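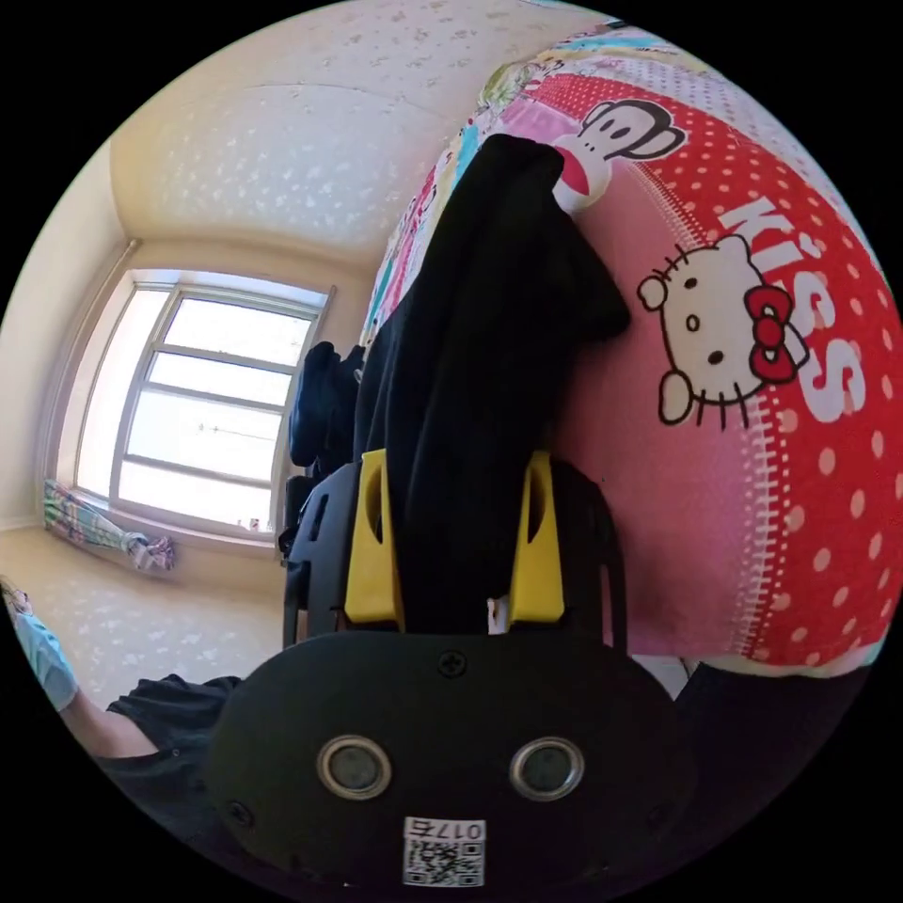

I had been meaning to visit the Dogbe project at Raller College ever since a neighbor brought home one of their flyers, and when the July open day finally came I drove the whole way out to Rutitz with a thermos of coffee and far too many questions. Dogbe is the student robotics club's long-running attempt to teach an arm to tidy clothes, and I expected a gym full of tables and extension cords. There was one of those, and I'll get to it, but the part I liked best was in a plain bedroom, with daylight pouring in at a big window and a pillow so cheerful I wanted to take it home, red-pink with white polka dots and a Hello Kitty face on it. The yellow fingers of the hand-held gripper had hold of something black, held up in a long fold against all those dots, and I must have stood there a good while just enjoying it.

We were taken through in small groups, shoes off at the door, and a student gave us the short version in the hallway. A person picks up the gripper, does an ordinary chore with it, and the club keeps a recording of how it was done. Later the recordings are used to train the arm, a secondhand machine the club calls Draken. The chores are the kind I do every evening without thinking: pick up a shirt, move it over, put it down, try again with the sleeve the other way. I asked whether it wasn't dull, and was told that the first hour is, and then you start to get picky about your corners (I laughed, as I am exactly the same with fitted sheets).

They had 2,338 usable recordings as of that morning, written in marker on a sheet of paper taped up by the stairs, and they want 3,000 before the fall term starts. The sheet also had a bigger number on it, 3,645, and I had to ask. That was everything they had ever recorded, including the ones they threw out. A lot of the early ones went in the trash, I was told, when the club decided that everybody had been moving much too fast for the arm to copy. It made me feel better about my first year of knitting, I can tell you!

Visitors could have a turn too, in the hall downstairs with a spare gripper and a heap of dish towels. It took me a minute to stop wanting to help with my other hand. The squeeze is gentler than you'd think, and I did get a towel off the heap and into the basket, though it landed in a lump, and the little boy behind me in line did it far more neatly.

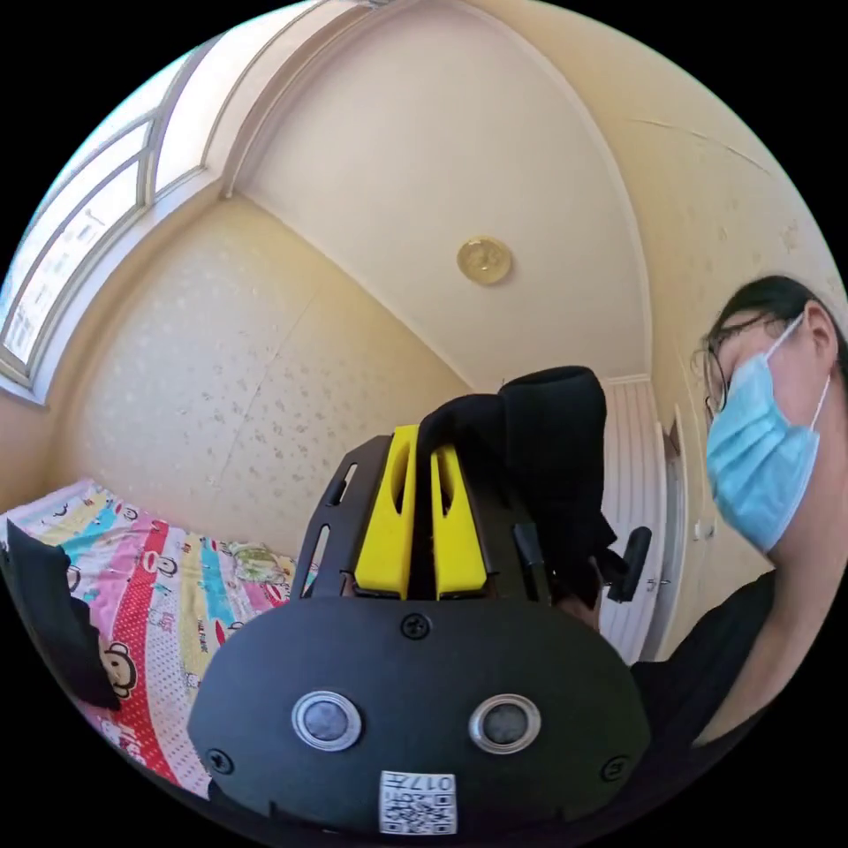
Do you need to know how to program to join the club?
Most new members can't when they start. They begin with recording and sorting, and the club runs an evening programming class for anyone who wants to go further.

After lunch (good soup, and there was pie, so get there before one) we all walked over to the gym to see Draken at work. It had been given 2 jobs for the afternoon, a towel and a T-shirt. The towel went into the basket on the first try and got a real round of applause. The T-shirt was another story. Draken took hold of the hem, lifted it a little way, let go, and then did the same thing over again while we all leaned forward in our folding chairs. The students were very good about it and wrote everything down, and they ran it several more times for the people who came in late. By the last run it had the shirt over the edge of the basket with one sleeve hanging out, and I was clapping as hard as anyone.

Parking is behind the gym, and the gate on the river side is locked by five, so don't do what I did and leave your car at the far end.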